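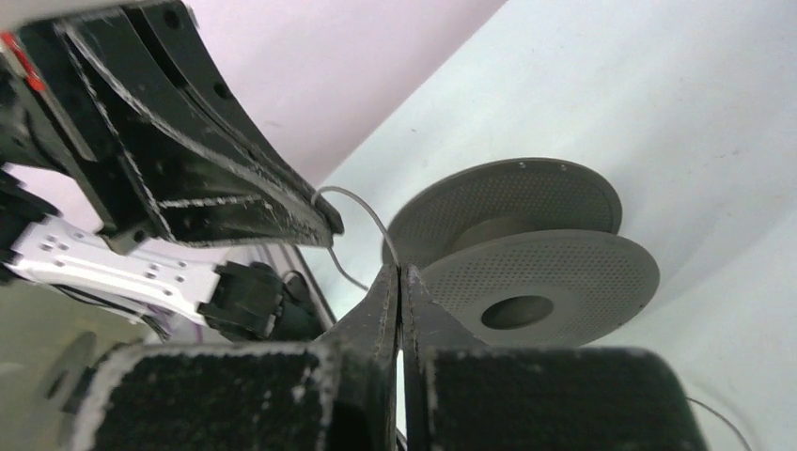

Fig. 1. Gripper fingertips beside an empty gray filament spool, second arm at upper left.

Ground rules for a shared bench: our semester report
Ximena Mendoza, with Odair Vieira and Érica Toledo

When we signed up for this project I thought we'd be writing code until our eyes fell out. Instead Professor Rivas handed us a job I would have run away from if I'd known: write the working rules for the two-arm bench, the ones every team after us has to follow. There was an old set from the Pultbridge course, one page long, and most of it was about food and drinks!

So we started by reading. The big industrial safety standards are written for factories with fences and trained operators, and a lot of it doesn't carry over neatly to a student bench (some of it does, and Érica made a long table of which is which, see the appendix). What we took from them was the order of doing things. First you write down what could go wrong with a task, then you change the task or the setup, and only after that do you start putting up warning signs. The old page was pretty much all warning signs.

Our test task was handling empty filament spools, because the print room always has a pile of them and they're annoying in a useful way. They're round, they roll, they have a hole in the middle, and their faces are full of little perforations that a fingertip could catch on. We logged 323 grasp attempts in a plain spreadsheet called Groltness (Odair's name for it, don't ask me).
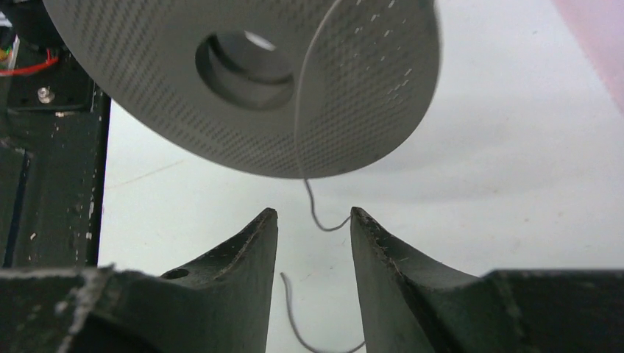
Rule 4 is the one we argued over the most, and it's about leftovers. An empty spool often isn't totally empty, and a short end of filament can hook on a finger or get into a joint. My first draft said "remove all loose material before starting," and Odair pointed out that people would read it, nod, and start anyway. The version we kept says the person running the arm has to turn the spool one full time by hand, clip any free end, and initial the sheet. If a strand shows up in the wrist camera view during a run, you pause both arms. Both, even if only one is near it!

Rule 5 covers the space between the arms. One arm moves into the shared area at a time unless the task sheet says otherwise, and the parked arm gets parked in software, with its position written on the sheet. We had been parking by eye, which was fine until we compared notes and found that Érica's idea of "out of the way" was a lot closer than mine.

Rule 6 is grip force. We start every new object at the lowest setting and go up one step at a time. I wanted a single number for all spools — easy to remember — but the rims and faces are different enough that we ended up writing one limit for each kind of hold.

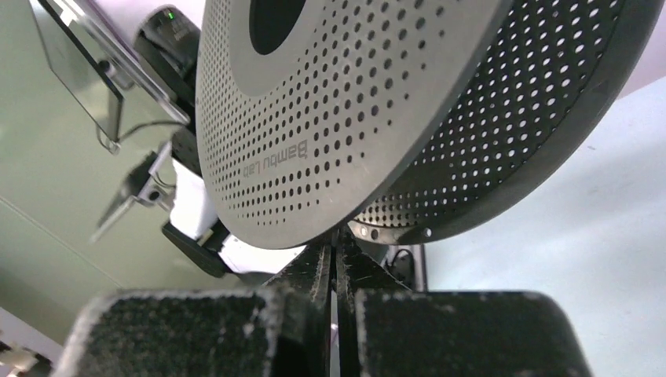
Then there's the logging part, rules 7 through 9, and I'll admit I got weirdly into it. Every run gets the task name, the operator, the grip setting, and one line on anything odd. We tried a longer form with 31 fields and people just skipped most of it, me included. The short one gets filled in.

We tried the draft on Ronaldo Bastos and the Plumano team one Saturday, without explaining anything first. They got stuck twice, both times on words we thought were obvious ("home" and "clear"), so there's a glossary now.

Still open: what to do about cables that hang near the work area, and whether a new operator needs a second person present for the whole first session or only for setup. Professor Rivas leans toward the whole session. Odair thinks that will kill the sign-up sheet. We left the stricter wording in for January and marked it for review by whoever takes the bench next.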